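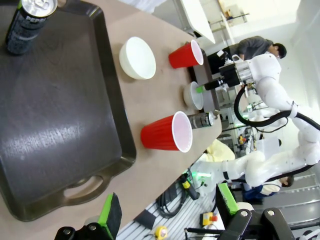 *Fig. 3. Table clearing by remote control, wrist view. Second arm at the small white dish; dark tray at left.*

## 4.2 Recording demonstrations by teleoperation

In hand guiding, the operator holds the arm and moves it through the task. In teleoperation the operator moves a leader device and the arm copies it. Hands stay out of the wrist view, so the recorded images are closer to those the policy gets at run time.

Terms used in the lab:

- **Episode** - one attempt, from start pose to release of the last object.
- **Step** - one synchronised set of joint angles, gripper width and camera images.
- **Policy** - the trained mapping from images and joint state to the next action.

The Fekthorpe set has 175 episodes, of which 20 are held back for testing. Mean length is about 113 steps.

Cups lying on their side, as in Fig. 3, need a different grasp from upright ones. Record both orientations. Vary the start position between episodes, and keep any episode with a failed first grasp if the operator recovers - label it `recovery`.

Check the emergency stop before enabling either arm.

**Reading:** Pacheco, course notes, ch. 4.
**Lab:** Room 1514. Bring the Rolley log sheet.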